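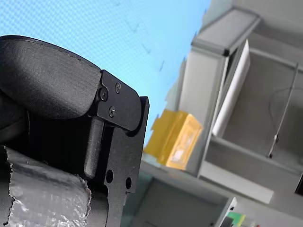 I have spent most of this week going through my father-in-law's jars of screws, and I have so much to say about it that I'm making it a thread, sorry in advance to anyone who followed me for the bread. He's moving to a one-bedroom in Fletthorpe and the whole garage has to go somewhere (mostly to my garage, as you may have guessed). I've got screws on the brain now and I see them everywhere. Two small Phillips and one bigger hex socket, all holding the same black plate, so that's a screwdriver and a hex key out of the drawer for one little bracket, and I'd never have noticed such a thing before Monday!

So, the jars. Peanut butter, baby food, instant coffee, a couple of nice old canning jars I have my eye on for the kitchen. He nailed the lids to the underside of a shelf so you twist the jar off with one hand, and I had forgotten how satisfying that is.

My first plan was to sort everything by length. Please don't sort everything by length. I did a whole evening of it and ended up with wood screws and machine screws in the same muffin tin, and then I had to go back through with my reading glasses on.

What worked much better was sorting by what they go into. Wood in one pile, drywall in another, anything with a flat end that wants a nut in a third. After that you can do the heads, and after that the lengths if you still have the patience.

My neighbor Gonzalo Toledo came by to borrow the ladder and stayed until dark. He grew up over a hardware store and he can tell a number 8 from a number 10 just by rolling it between his fingers, which I have now asked him to do more times than is polite.

He also set me straight on hex keys. I'd been throwing metric and inch into one coffee can for years, and some of them are close enough to fit when they shouldn't, and then you round out the socket and say words in front of the kids. Two cans now, red tape on one and blue on the other.

Things I found that are not screws: one chess knight, a key to something, the warranty card for a dryer we threw out in June, and a very small envelope with my husband's first tooth in it. I put the tooth back where it was. It felt like the right place for it.

Slotted screws, a short word. I know people hate them, and I've slipped and gouged a door with the best of them, but there's a jar of old brass ones here with the slots all a bit different and I can't bring myself to give those away. They're going on the hall coat hooks.

Everything we're not keeping goes to Kwaku Kwofie, who teaches the Saturday woodworking class, and he has already told me he'll take any length and any head as long as there's no rust. If you're local and have jars of your own, leave me a reply and I'll put them in the car with ours.

Still to do: nails. Two buckets. I'm going to make a sandwich first.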